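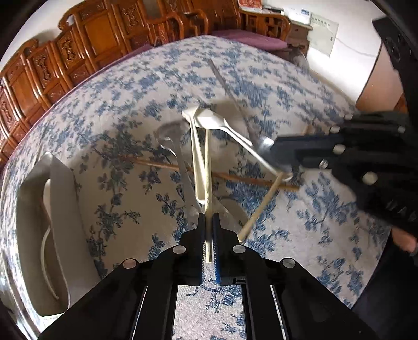 The Slow Road to Brastby

Home | Destinations | Food | Walks | Archive | Subscribe

8 Jul 2020

By Fitzgerald Blackwood

The bus to Brastby leaves from the wrong side of the station. I stood at the right side for 20 minutes in March, under a sign with the town's name on it, and watched the bus go past across the road. The next one was two hours later, so I had time to look at the sign again. It referred to a route that ended years ago.

Most visitors come for the priory, and most of them leave on the next bus out. The priory deserves the trip. It sits on the hill behind the market square, at the top of 238 steps cut into the rock. The steps are uneven and slope outward, which is hard on the knees going down. There is a rail on the left for the lower half and a chain for the rest.

At the top you come out through a low gate into a courtyard with a well and two old yew trees. The church was begun 800 years ago and rebuilt after a fire. The north wall is the oldest part, and the stone there still has a reddish color from the heat. Inside it is dim and cold, and the floor dips in the middle. Entry is free, but the tower costs 4 and the woman at the desk takes coins only.

I would pay it. From the tower you can see the whole valley, the river at Grudo and, on a clear morning, the salt pans out toward the coast. I had a clear morning on my second day and fog on my first.

The path to Grudo

Behind the priory a footpath follows the ridge for five miles and then drops through beech woods to the river. It is marked with yellow paint on the trees, though the paint is faded near the top and I went wrong once at a fork by a sheep pen. Keep right there. The path is muddy in spring and there is nowhere to buy water.

Grudo itself is one street and a bridge. The bridge has a small shrine at its center, and people crossing on foot touch the stone ledge as they pass. The ledge is worn into a shallow bowl. I asked at the bakery what the custom was for and got three different answers from two people.

The old ferry house next to the bridge is now the Taipe, an inn with a few rooms above the dining room. Ask for the back. The front rooms look at the water but trucks use the bridge from before dawn. Dinner was river trout and potatoes, then a sour plum cake I would go back for.

Getting back

There is no bus from Grudo after late afternoon. You can walk back over the ridge, or take the Grimer, a small tourist train that runs along the valley floor on the old quarry line. It is slow and the seats are hard – bring something to sit on. It stops at the lower end of Brastby, next to the cemetery, and from there it is a short climb to the square.

Check the times before you go. When I called last week the train was running on a reduced schedule and the tower was closed, with the church open mornings only.

Comments (3)

hillwalker_jo: The fork by the sheep pen got us too. There's a new post there now but it points at the sky.

Marta: Does the Taipe take dogs?

R. Penn: Marta, they did last summer, downstairs rooms only. Call first.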